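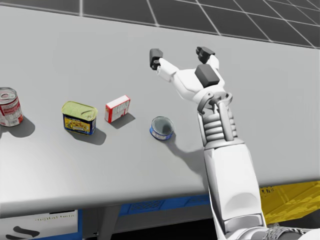 The canned goods aisle is the least visited part of most discussions about food. Nutrition campaigns direct attention to fresh produce, and cooking programs seldom begin with a can opener. Yet in a great many households the evening meal still starts on a pantry shelf, and the habits that govern that shelf have changed less in the past several decades than those that govern the refrigerator.

The Pridbridge Institute for Household Food has spent the past two years studying those habits. Its staff visited homes in the towns of Pridbridge and Venach, recorded what was stored and where, and asked residents to explain how they decided what to buy, what to keep and what to discard. The study drew on 905 households. Of these, 900 completed the final interview, and their answers form the basis of the institute's report.

The findings describe a form of storage that is orderly in intention and uneven in practice. Most residents said that they rotated their stock, placing newer cans behind older ones. Far fewer did so on the day of the visit. The back row of a deep shelf was where the oldest goods were usually found, often bought for a recipe that was never made or for a guest who preferred something else.

"People know their front row very well," said Shaimaa Farouk, who directed the home visits. "They can recite it without opening the door. The back row belongs to an earlier year, and sometimes to an earlier kitchen."

## The Date on the Lid

Much of the waste recorded in the study was connected to the printed date. On most shelf-stable foods, that date is the maker's estimate of how long the product will hold its best flavor and texture. It is widely read as a safety limit. Residents in both towns reported throwing out canned vegetables, beans and fish within days of the date, even when the cans were sound.

The institute advises attention to the can itself. A can that is bulging, leaking, badly rusted or deeply dented along a seam should be discarded regardless of what is printed on it. A can in good condition, kept in a cool and dry cupboard, will generally remain safe well past its date, although the contents may soften or lose some color. High-acid foods such as tomatoes and pineapple decline in quality sooner than beans, corn or meat.

Farouk's team found that this guidance was received with polite doubt. Several residents agreed with it in full and then said that they would go on discarding by date. Others had been taught by a parent never to trust a can at all – and kept a full shelf of them regardless.

## Where the Pantry Went

The shape of the shelf has its own history. Older houses in Venach were built with a separate larder, usually on the north side, with a stone or tiled ledge and a small vent to the outside. Such rooms were shallow. A person standing at the door could see everything in them, and a can could not easily be lost.

Later kitchens absorbed the larder into a run of fitted cabinets. The gain in working space was considerable, but the new cabinets were deep and closed at eye level, and many were placed beside the stove. Heat is a poor companion for stored food. Cooking oil turns rancid more quickly, spices fade, and canned goods lose quality faster than they would in a cooler room.

Lovely Rivera, a kitchen planner whose office on Trujillo Street has served both towns for much of her career, has seen the larder return by request. Her clients seldom use the word. They ask for a narrow cupboard, a shelf that holds a single row, or a door that opens onto the whole supply at once.

"I tell them to measure a can before they measure the wall," Rivera said. "A shelf needs to be a little deeper than what stands on it. Anything further back becomes storage for things you have forgotten."

Her drawings often place the pantry against an interior wall, away from the dishwasher and the oven. She favors fixed shelves at close spacing over tall adjustable ones, which tend to be set once and left with a good deal of empty air above each row. Where a deep cabinet cannot be replaced, she recommends a stepped riser or a shallow pull-out tray.
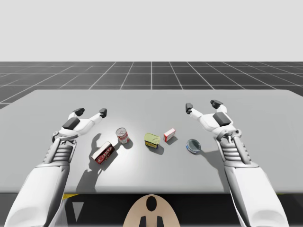 ## Cooking From the Shelf

The final part of the report concerns meals. Residents who wasted least had a small number of dishes that used stored food as a matter of course: a bean soup, a rice dish with canned fish, a tomato sauce begun with onion and oil. They replaced what they used on the next shopping trip and seldom bought an unfamiliar item in quantity.

In Pellidbridge, where the institute holds its public classes, these dishes now make up the introductory course. It meets on Monday evenings, and participants are asked to bring one item from the back of their own shelf. Instructors plan the session's cooking once the contributions have been set out. Chickpeas are the most frequent arrival, followed by evaporated milk and water chestnuts.

The course will resume in January, with an added session on dried beans and grains.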